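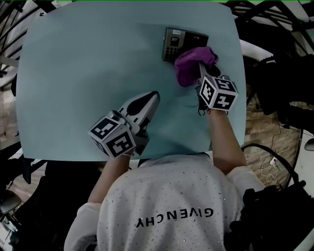 Retroactive pay in the new contract, has anyone gotten theirs?

laundryshift_2
Posted in: Contracts and Bargaining

I work in linens at the Trullow plant. We ratified in May and the summary sheet said retro pay would go out "within two full pay periods." We are past that. My last stub has the new hourly rate but no separate line for back pay. My steward says to wait. HR says payroll is handled by Gerkine now and to call them. Gerkine says they only process what the employer sends over.

Did anybody at the other sites get paid yet? I figured mine at $2867 before taxes, counting overtime.

nightdock
We got ours at the Ferora building last pay period. It came as its own deposit, not with the regular check, and it was on a separate stub you have to open from the dropdown. Check that first. Half my crew thought they weren't paid because they only looked at the main stub.

laundryshift_2
Checked. There is only the one stub and only one deposit from them in my bank account.

pressroom_mo
Same here, also Trullow, second shift. What I was told is that the clock starts when the company signs the final printed version. Ratification is when we vote. Those are different dates. The signing got held up over a typo in the shift differential table and I don't know if it has happened yet. 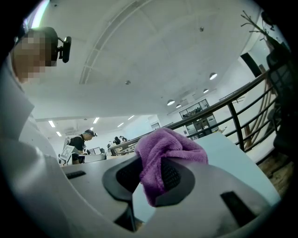

nightdock
That can't be the whole story, pressroom_mo. Ferora is under the same master agreement and the same signature page. If the signing date was the problem then none of us would have been paid.

pressroom_mo
You have a separate site appendix. Your back pay language is in there. Ours is in the main document, article 14. Go read it, it says "execution of this Agreement." I'm not defending the company. I'm telling you what the words are.

old_local_hand
You are both partly right. Article 14 does say execution. But there is a side letter that covers the wage increase, and the new rate is already on the Trullow stubs. Once they start paying the new rate it is hard for them to argue that the wage article hasn't kicked in yet. I would file on that.

File now, too. You have a limited number of days from when you knew or should have known. If you wait because someone told you to wait, the company can say you are too late. A grievance can be withdrawn if the check shows up.

laundryshift_2
My steward really doesn't want to file. He says it will look bad when the company is cooperating on everything else, like the lockers and the schedule postings.

fourteenyears
I agree with the steward and I know that won't be popular. We fought for this contract for a long time. Payroll switched companies in the middle of it. Give them one more pay period before everyone starts filing paper. When I was at Bognár we filed over every late check and by the end management wouldn't return a phone call on anything.

old_local_hand
Filing on time has nothing to do with being rude. It is one page. You can file it and still be polite in the meeting.

If the steward won't do it, ask him for an extension of the time limit in writing, signed by the company. If they are cooperating they'll sign. Then you can wait as long as you want and it costs you nothing.

fourteenyears
A written extension I could live with.
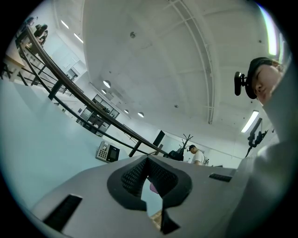
My issue is with people going around the steward. If he gets the extension signed, everyone at Trullow is covered and it doesn't have to be a fight.

sheetfolder93
Is the retro supposed to include the people who left? My sister quit the week before the vote and she worked all those months at the old rate.

pressroom_mo
Ours says "employees on the active payroll as of ratification." So no, unless she was on approved leave and not actually separated. She should look at what date they put down as her last day. If she had vacation time run out after she stopped coming in, it might be later than she thinks.

sheetfolder93
OK, she did have vacation left. I'll tell her to look.

nightdock
One more thing for laundryshift_2. When it does come, check the math on overtime. They left mine off at first. I was supposed to get $3344 and they paid straight time on all of it. I brought in my old stubs and they fixed it on the next check, but they never would have caught it on their own.

laundryshift_2
I have all my stubs in a folder so I should be good there.

Update: talked to the steward at break, 2:30 this afternoon. He'll ask for the extension in writing. He also said the corrected pages went back to the company and he doesn't know who has them. I told him that if I don't have a signed copy by next payday I want the grievance form, and he said fine.

old_local_hand
Good. Get a copy of the extension for yourself. Don't leave it in the steward's drawer.

pressroom_mo
Please post when it's signed so second shift knows. We don't hear anything until the next day.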